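Search this site Search

Benden Build Gallery

25th March
Posted by the Benden shop crew, Platville

Welcome back to the gallery! Benden is our two-armed humanoid, built in a shared workshop at the Sadance building with whatever bench time we can grab between other people's projects. We're 31 weeks in and the fun part has finally arrived: real parts, real shelves, real grabbing. Total spend so far is $3180, and exactly half of that, $1590, went into the hands and forearms. Worth every cent (ask us again in April, when the next motor order is due).

The current job is sorting foam. Pads live on the lower shelf, metal hubs stay up top, and the gray bin is on the floor where either arm can get at it. We love this setup because foam forgives a clumsy squeeze!

Our control code is called Cuautle, and it runs both arms from one small computer. The goal for the next open night is 300 picks, logged from start to finish.

Right hand on one of the big black foam pieces, left hand open with the fingers spread. We're so happy with those metal fingertips!
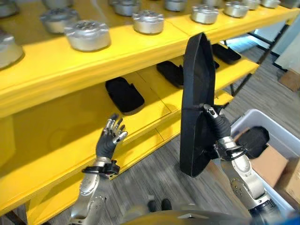
What should I build first if I want to make a humanoid at home?

Start with one hand and one forearm, clamped to a bench. You'll learn wiring, grip force and control on something small, and you can add the shoulder and second arm once the first one moves the way you want.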